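### 3.2 Lining the bin

Changing a bin liner is a short household task, but much of it is spent handling loose material. We looked at it in a furnished room with dark wooden furniture, where the liners were light blue and the bin was black.
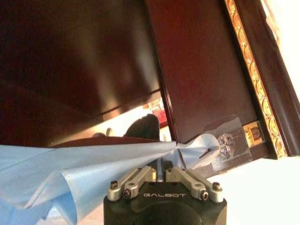
Thin liners hold creases and catch on themselves. Barrios and Zabala (in their Skerkdale notes) treat opening the liner as a single step. We split it into 2 – finding the mouth, then spreading it – and coded each one separately.

Fitting was scored only when the liner lay over the rim and the mouth stayed open. A liner that hung lower on one side still passed, as long as the inside of the bin could be reached (Figure 4).
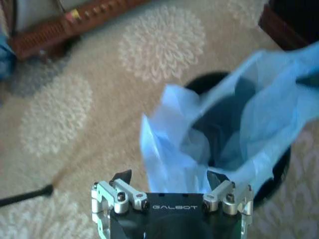

**Figure 4.** Light blue liner draped over the rim of the black bin.

Surfaces near the bin were coded as well. Beds, sofas and cabinet tops often serve as a place to put liners down, and we noted any plastic left on them. Patterned upholstery made the edges of a sheet harder to mark.

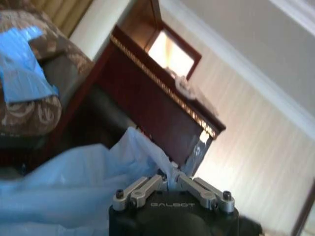 Both coders worked from the same sheet and agreed on nearly 90 percent of the steps. Most disagreements concerned when spreading ended and fitting began.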